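Home | Course Outline | Handouts | Reading List | Contact

Handout 4: Fabric in the Home, Part Two. Bedding and Its Care
Housekeeping and Textiles, Evening Course, Nindley Adult School
Prepared by the course instructor, December

Last time we finished with the difference between fiber, yarn and fabric. Please keep these three words separate in your head, because tonight we use all of them. Cotton is a fiber. Percale is not a fiber, it is a way of weaving. Many students mix them up when they read a package in the store, and the packages do not help much.

1. Sheets: the weave

Most sheets sold here are one of two weaves. In percale, each thread goes over one thread and then under one. The result is flat, crisp and a little matte. It wrinkles easily. In sateen, the thread passes over several others before it goes under one, so more of the thread stays on the surface. This makes the sheet smooth and slightly shiny, but the long threads can catch on a rough heel or a zipper.

Flannel and jersey are also common. Flannel is brushed, so that small fiber ends stand up and hold air. Jersey is knitted and stretches like a T-shirt. For a child who kicks the covers I would choose jersey, but this is my own taste and it will not be on the test.

2. Thread count

Thread count is the number of threads in one square inch of fabric, both directions added together. A higher number does not always mean a better sheet. Some makers twist thin threads together and then count every thin one separately. In this way a sheet may be sold as 800, although a simple percale with a much lower count is stronger and lets more air pass. Feel the cloth, hold it to the light, and look whether the weave is even.

3. Printed and dyed fabric

There are two main ways to put color on bedding. Yarn can be dyed before weaving, and then the color goes through to the back. Or the pattern can be printed on the finished cloth, and then the back is usually paler. Small motifs such as fruit and flowers are almost always printed. Wash printed cotton inside out when the shape allows it. For a flat sheet it is not possible, so fold it loosely with the printed face inside.

For the exercise with samples, we used the Balogh swatch book. Swatch 5 is the printed one. Some of you wrote that it was yarn dyed. Please look at the back again.

4. Quilted covers

A quilted blanket has a top layer, a filling and a back layer. The stitching holds the filling in its place. If the lines of stitching are far from each other, the filling can move and make lumps after washing. Before you wash a quilted cover, check three things:

- the seams, for loose thread
- the label, for the filling (polyester, cotton, wool or down)
- the size of your machine

A cover which fills the drum completely will not become clean in the middle. Take it to a laundry with large machines. In our town the one on Ornidano Street has them.

5. Washing and drying

Cotton sheets can be washed at 105 degrees Fahrenheit for ordinary use. Use hotter water when somebody in the house was sick and the label permits it. Do not put towels together with sheets. Towels are heavy, they leave lint, and the sheet wraps around them so that nothing dries well.

Take the sheets from the dryer while they are still very slightly damp, and smooth them with your hands on the bed. With percale this saves most of the ironing. Fabric softener is not necessary. It covers the fiber with a thin film, and after many washes the cotton takes up less water.

For stains, cold water goes first. Fruit juice should be rinsed from the back of the cloth, so that it is pushed out the same way it came in. We will do this with the Flistent stain kit at the next meeting. Bring an old pillowcase which you do not need anymore.

6. Making the bed

The fitted sheet or bottom sheet goes on first, pulled tight from the corners. The blanket or quilt is then laid from the foot toward the head. Leave the bed open for a while in the morning before you cover it, so the moisture from the night can go out.

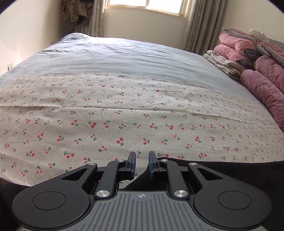
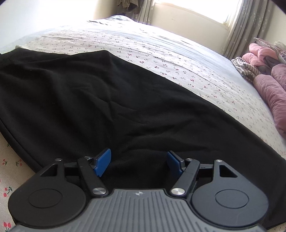
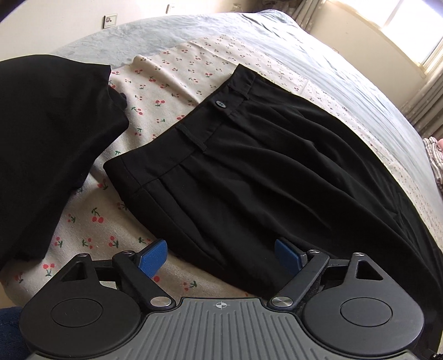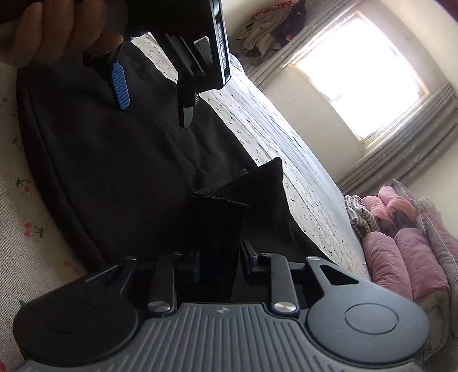 Last picture but one: cherry-print sheet with a quilted blanket over it (see sections 3 and 4).

Questions about this handout: write to the Nindley Adult School office. Copying for class use is allowed. Back to top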